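천장을 올려다보는 버릇

11월에 접어들면서 해가 부쩍 짧아졌다. 오후 네 시만 넘으면 창가가 어둑해져서 요즘은 점심을 먹고 오자마자 불부터 켠다. 스위치를 올리면 형광등이 한 박자 늦게 들어오고, 나는 그 사이에 괜히 고개를 들고 천장을 본다. 이 방에 들어온 뒤로 생긴 버릇이다. 전에는 내가 일하는 곳의 천장이 어떻게 생겼는지 물어봤으면 아마 대답을 못 했을 것이다. 네모난 석고 텍스가 붙어 있었겠지, 하는 정도?

자른리 거리 54번지, 우리가 쓰는 작업실 얘기를 언젠가 한번 길게 써야지 하면서 미루고 있었다. 이사 직후에는 정신이 없었고, 좀 익숙해지고 나니 또 쓸 말이 없는 것 같았는데, 며칠 전에 블로그에 오래 들러 주시는 분이 댓글로 "벽돌집으로 옮기셨다더니 그 뒤 얘기가 없네요" 하셔서 뜨끔했다. 그래서 오늘은 보리차를 한 주전자 끓여 놓고 앉았다. 길어질 것 같으니 바쁘신 분들은 천천히 나눠 읽으시길.

처음 방을 보러 갔던 날은 비가 왔다. 부동산 사람이 열쇠를 못 찾아서 우리는 처마 밑에 한참 서 있었고, 야사만은 그때 벌써 마음이 반쯤 떠난 얼굴이었다. 겨우 문을 열고 들어갔더니 나무 바닥에 먼저 쓰던 사람들이 남긴 카펫이 깔려 있었고, 천장에는 누렇게 변한 판자가 낮게 내려와 있었다. 솔직히 좀 답답했다. 냄새도 났다. 그런데 한쪽 구석의 판자가 떨어져 있어서 휴대폰 불빛을 비춰 보니 그 위로 장선이며 보가 그대로 지나가고 있는 것이 아닌가. 사이드가 의자를 밟고 올라가서 머리를 쑥 집어넣더니 한동안 내려오질 않았다. 그러고는 먼지를 뒤집어쓴 채로 "여기로 하자"고 했다. 나는 그 말이 좋아서 그냥 그러자고 했다. 월세를 물어본 것은 그다음이었다.

판자를 뜯어내는 데 3주가 걸렸다. 낮에는 다들 일이 있으니 저녁마다 모여서 한 줄씩 뜯었다. 한 줄을 뜯으면 오래된 먼지가 눈처럼 내려와서, 집에 가서 머리를 감으면 물이 회색이었다. 카펫도 걷어냈다. 본드가 굳어서 잘 안 떨어지는 자리는 내가 쪼그리고 앉아 긁개로 밀었는데, 무릎이 성치 않은 나이에 그런 일을 하겠다고 나선 것을 두고두고 후회했다. 그래도 나무가 드러날 때의 기분은 참 좋았다. 군데군데 못 자국도 있고 색도 조금씩 다르지만, 나는 그 바닥이 새것처럼 반들거렸으면 오히려 정이 덜 갔을 것 같다.

문제는 색이었다. 드러난 천장을 그냥 둘 것인가, 칠할 것인가. 야사만은 나무 색을 살리자고 했고, 사이드는 전부 하얗게 칠해야 방이 넓어 보인다고 했다. 나는 이쪽 말을 들으면 이쪽이 맞는 것 같고 저쪽 말을 들으면 저쪽이 맞는 것 같아서 도움이 안 되는 사람이었다. 결국 한쪽 끝의 장선 두 개만 시험 삼아 흰색으로 칠해 놓고 며칠을 지내 보기로 했다. 그랬더니 흐린 날 아침에 그 두 개만 환하게 떠 보이는 거다! 야사만이 커피를 들고 서서 한참 보다가 "그래, 졌다" 했다.

페인트는 아라브자데 골목 안쪽에 있는 오래된 가게에서 샀다. 주인 할아버지가 천장 사진을 보시더니 첫마디가 "목은 괜찮겠어요?"였는데, 그 말씀의 뜻을 칠하기 시작한 첫날 저녁에 알았다. 평평한 천장이면 롤러로 쭉쭉 밀면 될 것을, 장선 옆면, 보 밑면, 파이프 뒤쪽, 그 파이프와 벽 사이의 손가락 하나 들어갈 틈까지 전부 붓으로 해야 한다. 큰 통으로 4통을 썼고, 두 번을 칠했다. 한 번만 칠하고 말려고 했는데 불을 켜고 보니 얼룩덜룩해서 도저히 그대로 둘 수가 없었다. 둘째 날부터는 수건을 둘둘 말아 목에 두르고 했다. 모양은 우스워도 훨씬 낫다. 혹시 비슷한 일을 앞두신 분이 있으면 꼭 해 보시라.

벽돌벽은 손대지 않았다. 거기까지 칠하자는 말이 한 번 나오기는 했는데 이번에는 내가 반대했다. 평소에 의견이 없던 사람이 반대를 하니까 다들 놀라서 금방 물러났다. 어릴 때 외할머니 댁 뒤꼍에 벽돌담이 있었는데, 여름 저녁이면 그 담에 등을 대고 앉아서 옥수수를 먹었다. 낮에 받은 볕이 남아서 등이 따뜻했다. 여기 벽은 실내에 있으니 그럴 일은 없지만, 그래도 가끔 지나가다가 손바닥을 대 본다.

파이프 얘기도 해야겠다. 벽돌벽 위쪽으로 파이프가 여러 줄 나란히 지나간다. 어느 것이 물이고 어느 것이 난방인지 지금도 다는 모른다. 겨울 초입에 난방이 돌기 시작하면 어디선가 딱, 딱 하는 소리가 나는데, 처음에는 누가 문을 두드리는 줄 알고 몇 번이나 나가 보았다. 지금은 그 소리가 나면 아, 따뜻해지겠구나 하고 양말을 고쳐 신는다.
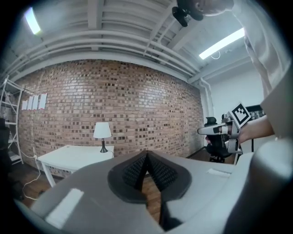
작업실 천장. 하얗게 칠한 장선과 보, 벽돌벽 위로 나란히 지나가는 파이프.

형광등은 바꿀까 말까 아직도 고민 중이다. 주변에서는 그렇게 애써 칠해 놓고 왜 형광등이냐고들 한다. 오트사이드라는 조명 가게에 가서 동그란 유리 갓이 달린 것을 한참 구경하고 온 적도 있다. 예쁘긴 정말 예뻤다. 하지만 손으로 하는 일이 많은 방에서는 그림자가 적은 것이 제일이고, 흰 천장이 빛을 받아서 한 번 더 퍼뜨려 주니 저녁에도 눈이 덜 피곤하다. 구석 자리에만 노란 스탠드를 하나 두었다. 차 마시는 자리는 또 그런 불이 맞는 것 같아서.

아쉬운 점도 적어 두어야 공평하겠지. 우선 소리가 울린다. 판자가 있을 때는 몰랐는데 위층에서 의자 끄는 소리가 고스란히 내려오고, 우리끼리 조금만 크게 웃어도 방이 왕왕 울린다. 두꺼운 커튼을 달고 나서 조금 나아지기는 했다. 그리고 먼지. 보 위에 먼지가 앉는 것은 밑에서는 안 보이니까 모른 척 지내다가, 한 계절에 한 번 긴 막대에 걸레를 묶어서 닦는다. 지난번에는 사이드가 막대를 너무 세게 밀어서 칠이 엄지손톱만큼 벗겨졌다. 남은 페인트가 통 바닥에 조금 있는데 뚜껑이 굳어서 열리지 않아 아직 그대로다. 내 자리에서 고개를 들면 하필 그 자국이 제일 먼저 보인다.

나무 바닥은 이번 달 안에 왁스를 한 번 더 먹이려고 한다. 가게 할아버지가 브란다 왁스를 권하셨는데 냄새가 어떤지 써 보신 분 계시면 댓글로 좀 알려 주시면 좋겠다. 창문을 오래 열어 두기에는 벌써 바람이 차다. 책장을 어느 벽으로 옮길지도 정해야 하는데, 야사만은 창 옆이 좋다고 하고 사이드는 절대 안 된다고 한다. 나는 이번에도 둘 다 맞는 것 같다.

쓰다 보니 보리차가 다 식었다. 부엌 고친 이야기는 다음에 따로 올리겠다.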